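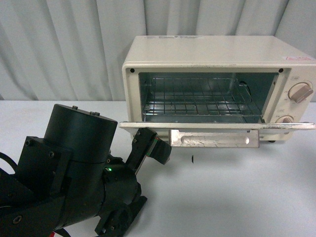 3.2 Condition of the ovens at intake

Figure 2. Countertop toaster oven with the door lowered, showing the wire rack, the metal floor beneath it and the two control knobs.

The ovens were collected from shared kitchens in Kondcombe and Gurwood in May and were inspected as received. No cleaning was carried out before the first inspection. Each unit was placed on a white table and opened fully, so that the cavity, rack and inner face of the frame could be graded in a single position. Grading followed the seven-point scale of Uniyal and Tomar, in which 1 denotes no visible wear and 7 denotes damage that prevents normal use.

Wear on the outside was recorded separately from wear in the cavity. The oven in Fig. 2 has faint marks and smudges on its flat top, and the label near the front edge has faded. The metal below the lowered door is scratched and worn. Marks of this kind were graded by extent only, as their origin could not be established from inspection.

Racks were removed after grading and weighed. The mean rack mass across the sample was 226 g. Racks with bars bent by more than 2 mm were set aside and excluded from the heating trials described in Section 4. The remaining racks were returned to the ovens from which they had been taken.

Both knobs were turned through their full travel 3 times before any unit was connected to the mains. Units with a knob that slipped on its shaft were passed to the Ceditz workshop for repair and graded again on return.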